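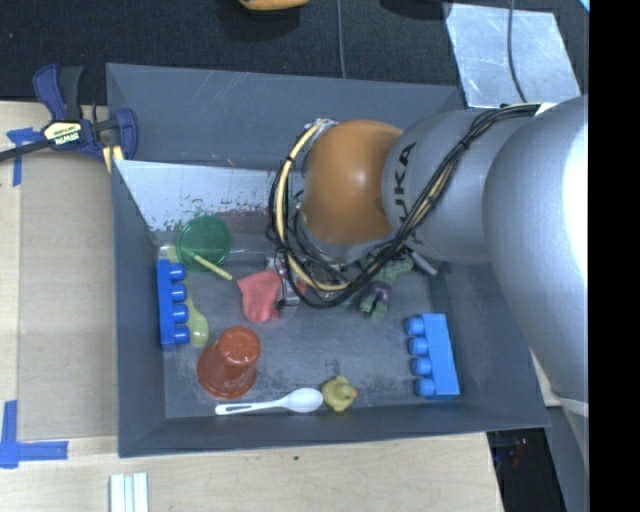
A dark gray bin on a pale wooden tabletop.

Tolley Opens a Free Swap Shelf for Kitchen Stuff This February

I've been wanting to write this one for months, so bear with me if I get a little excited! My name is Ustyna Kobzar and I run Tolley, the small housewares shop next to the Hutero bakery. Starting in February we're giving up the whole back wall of the store to a free swap shelf – bring in the kitchen things you don't use, take home the ones you will.

The idea came out of my own cupboards. I moved apartments last fall and found 7 cake pans (I bake maybe twice a year) and not one decent colander. My neighbor had two colanders and was about to buy a cake pan. You can guess the rest.

We tried it quietly over the winter with our regulars, and 472 items changed hands. Mugs went fastest, then baking sheets. Fondue sets, I'm sorry to say, mostly stayed put.

The rules are short. Things should be clean and in one piece. No knives on the open shelf, please – hand those to whoever is at the register. Electrical items go to Algirdas Stankevičius first, who checks the cords and plugs before anything gets put out. You can take up to eight items per visit, and you don't have to bring anything to take something.

"I came in for a lid and left with a waffle iron," said Orest Tymoshchuk, one of our winter swappers. "My kids think I'm a genius."

Our friends at Wallner, the frame shop across the street, built the shelving and wouldn't let me pay for more than the lumber. It holds a lot more than I expected, and there's a low section so kids can dig through the cookie cutters.

The shelf is open whenever the store is, from 10 a.m. to 6 p.m. Large donations (whole estates, restaurant closings, your aunt's 97 jam jars) are very welcome, but call ahead so we can clear some room.

For questions, interviews or a look around before opening, ask for me or Stepan Tkachenko at the Tolley front counter.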